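Chapter 6
Setting Up the Bench Cell

By now you have met the arm on paper, worked through its joints one at a time, and (I hope) forgiven me for the long chapter on cables. In this one we put it to work on a table, and we begin where every good session begins, with the cell itself and the looking after of it.

Our teaching cell is a Zorkine arm on a Melis base. I have set it up more times than I care to remember, and I still do it with the checklist open beside me. The order matters a great deal. Fix the base first, then level the table, then teach the home position, and only after that bring out anything you mean the arm to pick up. Students always want to do it the other way round -- I was just the same -- and then have to clear everything off again to reach a bolt.

In this chapter you will learn to:
check and tighten the base fixings
test the stop circuit before each session
lay out a work area and record it 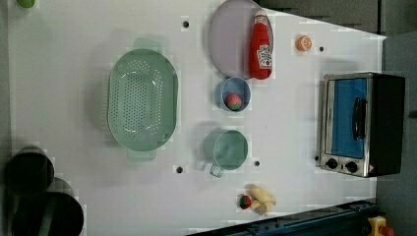

Fixings come loose slowly, so make a habit of going over them before the power goes on. Start at one end of the base and work steadily to the other, putting a spanner to each bolt in turn and wiping out the slots as you go, for grit in a slot will spoil a good clamp. Our rail runs diagonally past the front of the table, with the red stop button on its yellow housing beside the end of it, so the walk along the bolts brings you quite naturally to the stop test in Section 6.3. Do the two jobs together and you will seldom forget either.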